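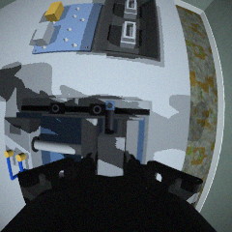 *Figure 6.1 The Kutley cell from the gripper, in simulation. The blue board is at upper left, the charcoal tray beside it.*

# 6 Setting Up the Cell

I always set a cell up on screen first – it's cheaper to crash there! We'll begin with where everything sits on the table.

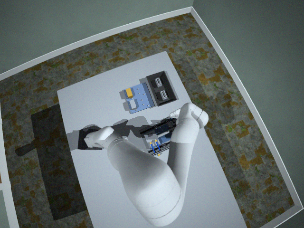
*Figure 6.2 The same cell, showing the arm and table.*

Next comes the gripper view. I save mine as pose 13 and go back to it after every change, however small.
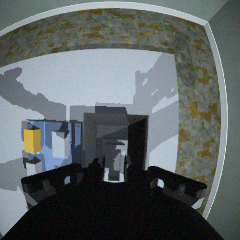

Lucienne Tessier would rather you checked the tool offset before saving any pose at all, and I've come round to her way of doing it. So we'll start there.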